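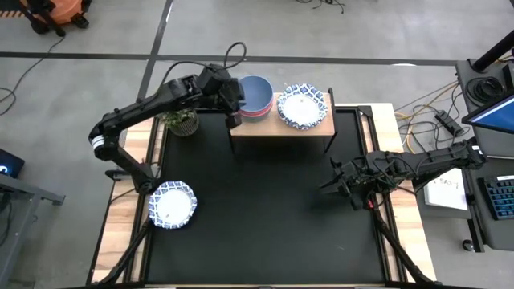 Chapter 7
Comparing Grippers Without Fooling Yourself

Sellers of grippers like round numbers. A brochure for the Tellwood two-finger model promises 2,000 picks between adjustments, and says very little about what was picked. A bowl lifted by its rim is a different job from a flat plate, and a score that mixes the two tells you almost nothing about either.

Liên Đoàn and Hadi Boutros ran 627 trials at Trustitz one August to compare two sets of fingers. The new set won. Then they found that the arm's controller had been retuned halfway through — and the win could no longer be pinned on the fingers. Their report says so on page 8, well after the chart.

This chapter asks what a fair trial would need. We begin with the objects, move on to starting positions, and leave cameras until last. Keep a doubtful eye on our own results too. Several come from a single bench.

7.1 Choosing the objects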